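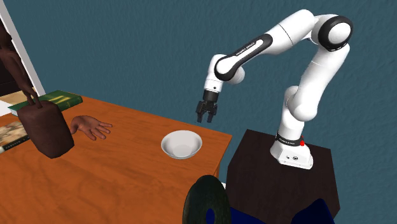 The simulated bench, with the Franka arm above and to the right of the white bowl. There's a human figure in this one too, hand flat on the table.

Gathering examples, one bowl at a time

Welcome to the gallery page! I've been meaning to put this together for months, and in September I finally ran out of excuses. It goes with the Stosano notes, which are the long dull write-up of how we collect demonstrations for our learning system, and a few people wrote to say they'd got halfway down the notes and still didn't have a picture in their heads of what the work looks like. Fair enough. I've read those notes and I don't have a picture in my head either.

So, quickly. Stosano is our set of examples. Each example is one go at a small table-top job, done by me or someone else on the team steering the simulated arm by hand, and the learning system (we call it Plimetti, don't ask) studies the lot and tries to work out what to do when it's left on its own. We want 1000 good ones for the bowl job. At the time of writing we have 900, and I can tell you the last stretch is going much more slowly than the first, mainly because we've become so picky.

The picture at the top is the one I'd show anybody who wanted to know what I stare at all day. Wooden table, blue wall, bowl, arm. I've put my notes on it below, in no sensible order, and I'll add more pictures as I get round to tidying them up.

On the gripper

It's only a little bit open there, and pointing straight down, which is how I like to have it before I go anywhere near a bowl. A bowl is a funny thing to pick up with two fingers. You can't really go round it, so you go for the rim, one finger inside and one out, and you have to decide which bit of the rim before you come down. I'm a creature of habit and left to myself I'd take the same side every time. Plimetti would then learn that bowls have a right side and a wrong side, and we'd all be very sorry later. These days the task sheet tells me which side to aim for and I do as I'm told.

On the height

I get asked why we don't start with the fingers already down near the bowl and save ourselves the travel. We did, early on! The examples were short and tidy and I was ever so pleased with them. Then we let Plimetti loose from a bit higher up and it had no idea what to do, it just drifted about like someone looking for their glasses. Starting up in the air gives it the whole approach to learn from, including the boring part.

On the hand

Having a person in the simulation is the bit I'm most fond of. An arm that only ever practises at a table by itself will be a bit of a shock to whoever sits down next to it, so we've been building up a batch of examples with a figure in them. The fingers are spread and pointing towards the bowl, with bare table between the two, and that gap matters a lot to us. If the hand is miles off then it's just scenery. Too close and the person steering gets nervous and does something jerky, and jerky is exactly what we don't want copied. I've thrown away 34 of my own attempts for jerkiness alone. Some of them had looked perfectly fine while I was doing them.

The figure itself is a bit chunky, I'll admit, great blocky brown shapes on that side of the table. We keep going back and forth over whether to spend time on nicer people. My vote is for more examples first and prettier sleeves later, but I'm the one doing the steering and I would say that.

On the books

There's a green one lying flat towards the back, and another nearer the front with an illustrated cover, only part of it showing. Neither has anything to do with the job. That's what I like about them! A real table has stuff on it. Our first batch was done on a completely bare table and the system got very good at bare tables. Now there's nearly always something lying about, and we shuffle what it is. When you go through example after example looking for mistakes you do grow attached to the clutter — I've caught myself hoping for the green book.

On the wall and the light

I barely noticed the wall until we changed it. It's a mottled blue-teal in this one and the white arm shows up beautifully against it, so it's a pleasure to check. Other examples have a pale wall and there I have to squint to see where the wrist is. Plimetti has to cope with both, poor thing. The same goes for shadows. There's a soft grey one by the bowl, and in the early days I'm fairly sure the system was paying more attention to shadows than to crockery.

How a session goes

People imagine something grander than it is. I make a tea, load up the task sheet, and steer. Each example gets watched back by 2 of us before it's allowed in, and we don't compare notes until we've both marked it. We keep it if the approach is smooth, the grip is where the sheet asked for it and the arm stays well clear of the figure. Anything we disagree about goes into a folder called Prothero, named after the street our old office was on, and gets a second look when we're feeling generous.

Failures are kept too, by the way, just in a separate pile. A dropped bowl is worth having as long as it's clearly marked as one. What I can't use is the muddled sort, where the arm hovers and dithers and sort of gets there in the end. I've done plenty of those, mostly just before lunch.

What's next

After the bowl job we're moving on to Vulbridge, the next set, which has two things on the table to deal with and a person who moves while you're working. I've had a few practice runs and I'm terrible at it. My hand wants to stop every time theirs does anything at all, and we haven't settled on whether that counts as a mistake or as good manners.

If you've collected examples like these yourself and have a trick for keeping your own habits out of them, please do write in. I'm especially keen to hear from anyone left-handed — I have a theory about which side of the rim you'd go for.

More pictures will go up on this page once the bowl set is finished.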